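4. Comparing the Two Grippers at the Counter
Revision 28/02/2025, prepared by Diarmuid Ó Flaithearta

In this section you try the Fluvik gripper and the Bikel gripper on the same task, with the arm in one fixed position. Please finish section 3 (mounting) first.

CAUTION: Keep one person at the emergency stop during all motion. Do not reach into the drawer while the arm is enabled.

4.1 Open the drawer under the counter by hand, to its full length. It must be empty.

4.2 Place the plate near the wall and the small round item nearer to the front edge. Leave the space between them free.

4.3 Load the Andholm profile and set the speed limit to 100 mm/s. The value 300 is only for free motion above the counter.

4.4 Check all camera views before the first run. The drawer and both round items must be visible – if the arm hides one of them, change its start pose and do not move the camera.

Views of the arm and the counter with the drawer open:

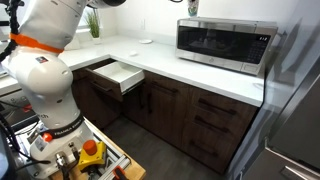
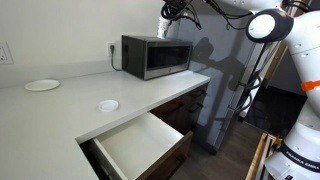
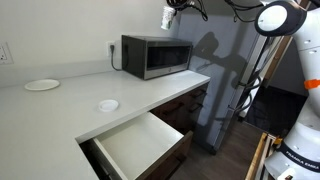 4.5 Run 8 trials with the Fluvik gripper, then change to the Bikel and repeat. Put the items back on their places after every trial.

Note: Shadows can move during a long session. Ciarán Phelan recommends to lock the exposure before each set.

4.6 Save both logs in the Batista folder. If error 193 appears, stop the arm and go back to step 4.3.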